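Taking my kids to a robot open day, worth the drive?
Posted by Maysoun Saliba

Hi all! My two are 8 and 11 and totally robot crazy, and I saw that Millura is doing another open day at their Basden building in May. It's 25 miles each way for us, so I'd love to hear from somebody who has been. Is it real robots doing things or mostly guys with slides? And can kids get close enough to see anything?

tarawneh_fan
2 May 2024
Went last year. Parking is bad. Slides in the morning, robots in the afternoon. Coffee was free.

Karim Daher
Go! I took my nephew (he's 12) to the last one and we had a great time, even though the talk at the start was way over his head - mine too, if I'm being fair. Skip it and head straight to the back hall, where the demos run. You stand behind a rope but it's close, and the people running things were happy to answer anything. My nephew asked what happens if the robot drops something, and the guy talked to him for ages.

The one we kept going back to was the cleanup table, with two arms, a wastebasket and a bunch of plastic bottles. It's slower than you'd expect, so tell the kids that up front or they'll wander off. Mine got really into guessing which bottle would be next. 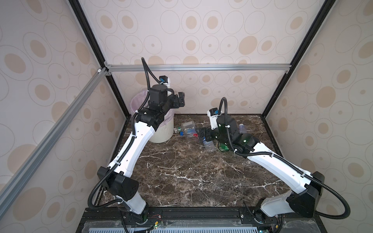

The cleanup table, with one gripper by the basket and the other at the green bottle.

Get there before lunch if you can, because the line for the back hall gets long. They only let in small groups and there were 592 people signed up the day we went. Bring snacks too - the food truck ran out of everything except pretzels.

Niver
Is it free for kids? Their page only lists the adult price. I'm thinking of going too if anyone knows.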